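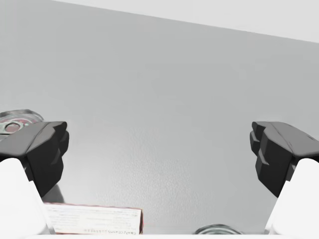
Which frame should grasp targets live in?
Use the table frame. Both wrist views and the overhead view can be mapped into it.

Home | Docs | Tutorials | Forum

Start Nudlow with the two-arm scene and load the grocery set.

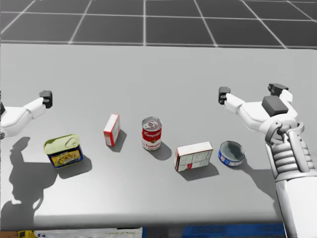

How often should the planner update?
Every 30 control ticks is plenty at first.

Now open the gripper view. I love this step!

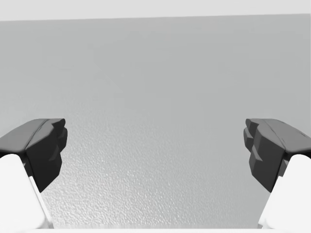
6 min read

Set max_steps to 200 and send the right arm a pre-grasp pose over the white box. 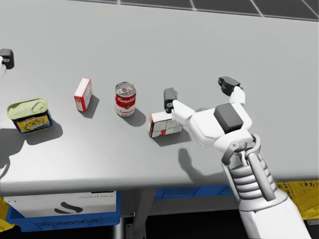 Iyamu: Lower the approach speed too, my plans got much smoother.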